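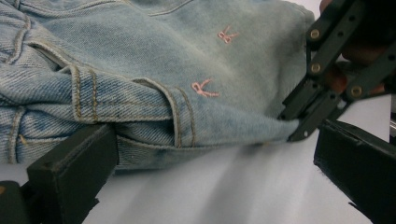
Sarahí Tapia says you should pinch at a corner, go slowly, and stop trying to grab the whole garment at once, because denim always wins that argument.

Section 2. Recording a Folding Run

The Stestari club handbook assumes you have two hand grippers, a clear table and more patience than you arrived with. Read all of it before Saturday practice. You won't, but it's printed for you anyway.

1. Start the recorder and wait for the beep. A beautiful fold made before the beep counts as a hobby.

2. Open both grippers fully, then bring them in low over the table.

3. Close on a single edge or hem. Thick seams are harder to hold, so try the fabric beside them first.

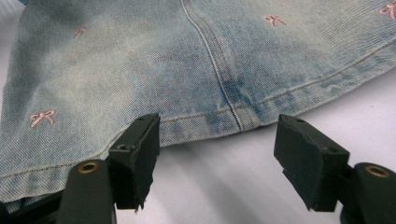
4. Lift, pause for 2 seconds, then carry the edge across. The pause gives the software a clean mark between one move and the next.

5. Lay the edge down and open the fingers before you back away. Those who do this in the other order get to start again.

Caution: Keep your sleeves and bare fingers out of the jaws. They are not strong, but they are rude.

Note: A run may last up to 60 seconds. Anything longer is trimmed by Skonasine, our sorting script, which has no feelings about your best work.

Section 3. Changing Items
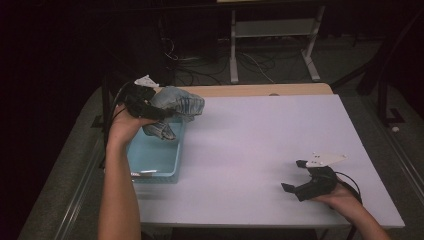 1. Switch to a different kind of item after 9 runs. Our training set for the Dokside meet holds 3,202 runs, and far too many of them are T-shirts.

2. Pick up soft or slippery things with one gripper and leave the other open nearby.

3. Check that both cables have slack before you reach across the table.

4. Enter the item name in the log. "Stuff" is not an item name.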